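4.2 The open day at Gurkton

The second part of our study took place at the Gurkton site, which opened its doors to the public on 2019-09-21. We had originally meant to hold a closed demonstration for the partners in Muda and nothing more, but the idea grew as these ideas do, and in the end 144 people signed the visitors' book, among them a good many families and a whole bowling club. We were delighted to have them, and we should like to record our thanks for their patience in the queue on the stairs.

Visitors were taken through in small groups. Each group first heard a short talk on the Cusska project and what we hope its arms will one day do in an ordinary home, and was then shown how a hand-held gripper is used to record a task. After that came the part everyone had been waiting for — the chance to have a go. The task was kept the same throughout the day: pick up a small object, carry it to a marked spot, set it down and let go. A turn lasted 4 minutes, including the time needed to settle the straps, and we collected 120 complete recordings. A further 18 were begun and left unfinished, mostly when a visitor wanted to stop and ask something, and these were set aside before the analysis described in Section 5.

Two things struck us on the day which do not show up in the tables. The first is how quickly people stopped looking at their own hands. In our earlier sessions with trained staff we had supposed that this came with practice, yet many of the visitors were watching the object and the target spot by their second or third attempt. The second is that the older visitors tended to move more slowly and to finish with a gentler release, and their recordings needed very little trimming afterwards. We come back to both points in the discussion, although we would not want to build too much on a single afternoon.

The questions put to us were kindly meant and often rather searching. Several people asked why the gripper was not simply fixed to an arm from the start, and one group stayed on well past its time to talk about grip force with our colleagues from Kashyap, who had supplied the pads. We have since rewritten the opening talk with these conversations in mind — it is shorter now, and the gripper comes out much sooner.

Figure 3. Hand-held grippers at the Gurkton site.

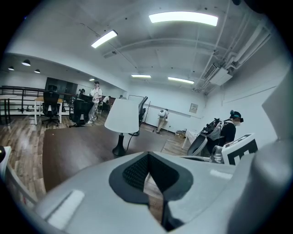 Did visitors need any training before they made a recording?

They were given the opening talk and one showing of the task, and then went straight to their own turn.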